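Kitchen robot testers get a rulebook at last

21st October

I've spent a good chunk of this year moaning about kitchen robot results that can't be compared with each other, so I was pleased when the new Clulovik guidelines landed in my inbox this morning. They run to 154 pages (I've read most of them, with two pots of tea) and they cover how simulated kitchens should be set up, run and reported before anyone lets a real arm near a real worktop.

The group behind them is led by Lauri Miettinen and Ebise Tesfamariam, who put out a first draft in May and then had to deal with 180 written comments. A fair few of those were cross. The biggest row was over clutter. Some teams had been testing on a bare counter with one mug in the middle and calling it a kitchen, and you can imagine how well that went down with the people who'd been doing it the hard way!

So clutter is in. Under the new rules a counter test has to mix food with things you mustn't treat as food, and blades have to be marked as hazards in the object list even when the task has nothing to do with them. Soft items such as tomatoes need a stated grip limit. If one thing is resting on another, the report has to say whether the robot was meant to leave it alone.
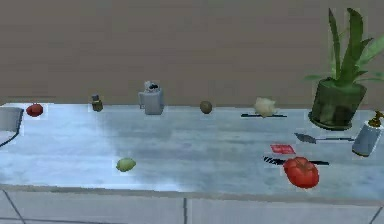
Then there's the counting. A team must run each task at least 1000 times with the items shuffled, and publish every failure along with the wins. Kiros Admasu at Firkia, which makes test software, told me his lot went back over their old results and found 3327 runs that had been thrown out with no reason written down. "We weren't hiding anything," he said. "We just never had a box on the form for it." There's a box now.

Not everybody is happy. Jouko Hyvönen, who runs the small robotics workshop at Pireo, reckons the paperwork will eat nearly a month for a team his size, and he'd like a lighter version for student projects. I've got some sympathy with that. Tesfamariam says a short form is being looked at, but she wouldn't give me a date.

The bit I like best is tucked away on the back pages: you have to save the starting layout of every run, so that somebody else can load the same counter and have a go. I've been asking for that for ages.

The rules are voluntary for now. Kalinowski has already said it will ask for them from anyone entering its household challenge, and I'd expect others to follow. Comments on the short form can be sent to the group through the Clulovik website.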